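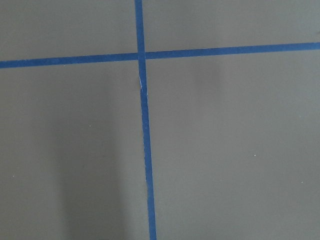 最后更新：5月

赫里韦托·塞佩达（Heriberto Zepeda）不太愿意用“学习”这个词。“你拽着它的手腕走一遍，它记下来，再走一遍。你管这叫学习，我管这叫录音。”

他在Trisell做示教，干的活是手把手带机械臂，或者坐在两米开外用一对操纵杆遥控它，把同一件事做上很多回。我去找他之前读过Trisell的介绍册，上面写着“任何员工一个下午即可教会机器人新技能”。我把这句话念给他听，他问我，册子上说的是哪个下午。

他手头的任务听上去简单得有点让人难为情：把一个零件从托盘里拿起来，放到台面的指定格子里，松手，退开。格子是用蓝色美纹纸胶带贴出来的。到我去的那天，这个任务他已经录了141条示范，其中36条后来被他自己删掉了。

“有的是我手抖，有的是我犹豫了一下。人犹豫没关系，可你要是把犹豫也录进去，它就会在同一个地方停住，停得特别认真，好像在想事情。来参观的人最喜欢看这一段，说它在思考。”

我问他，拖动示教和遥控到底哪个好。行业里谈起这个问题往往像在谈信仰，他的回答比较扫兴。

“拖动的时候手上有感觉，碰到东西你知道。麻烦是你整个人站在旁边，胳膊老往相机前面伸，影子也在里面。遥控干净，可是你什么都摸不到，只能看屏幕。腕部相机贴得那么近，一块灰台面加两条胶带，高低全靠猜。我做了两年，到现在下探的时候还是会慢半拍。”

那么模型能从这样的画面里看出什么？塞佩达说他不知道，他怀疑写模型的人也不完全知道。公司内部有一套叫Prerari的训练流程，示范数据传上去，第二天早上回来一个策略文件和一个成功率。他对那个成功率的态度，大致相当于我对介绍册的态度。

“测试的时候谁摆的零件？我摆的。我录的时候习惯摆哪儿，测的时候手就自己往哪儿摆。换Collier来摆，数字马上就难看了。”Collier是他们的合作工厂，那边的工人并不关心格子在哪里，胶带翘了就随手撕掉重贴，贴成什么角度算什么角度。第一次现场试运行，机械臂把零件稳稳地放在了旧格子的位置上。“一点没错，”他说，“就是格子搬家了。”

后来的办法是多录。贴歪了录，灯关掉一排录，托盘转过去再录。几个任务加起来，总数现在是1809条。我问这样加下去有没有尽头，他耸了耸肩，说销售那边相信有。

我觉得这里有一笔账没人认真算过。如果教会机器人放一个零件要花掉一个熟练工好几个星期，那么省下来的究竟是谁的工时？Trisell的说法是，示范数据可以在任务之间复用，后面的任务会越来越便宜。塞佩达承认有这种情况，他举的例子是抓取动作，换个外形相近的零件，补录的数量确实少得多。但“放下”这一步几乎每次都得重来。“抓住了大家就鼓掌，”他说，“放歪了的时候，掌声已经过去了。”

隔壁的Văduva小组在试另一条路，让操作员只在机器人出错时接管，平时放手让它自己跑。塞佩达去帮过几次忙，评价是“比较省手，比较费眼睛”。你得一直盯着，接管早了，它没有机会犯错，你也就没有教到它什么；接管晚了，就得去捡零件。他说自己多半接管得太早，因为舍不得夹爪。

我提出想试一下。他把操纵杆递过来，替我把速度调到最低。我的第一条示范把零件放在了胶带上，第二条在空中绕了一个完全没有必要的弯。我问这两条会不会留着，他看了一眼屏幕，说第二条可以留，然后想了想，还是把它删了。

临走时我又问起那本介绍册。他说册子上的话其实可以成立，只要那个员工已经教过很多个下午。接着他坐回去，把操纵杆归零，开始录下一条。

本网站使用Cookie以改善您的浏览体验。继续浏览即表示您同意我们使用Cookie。 接受 | 管理设置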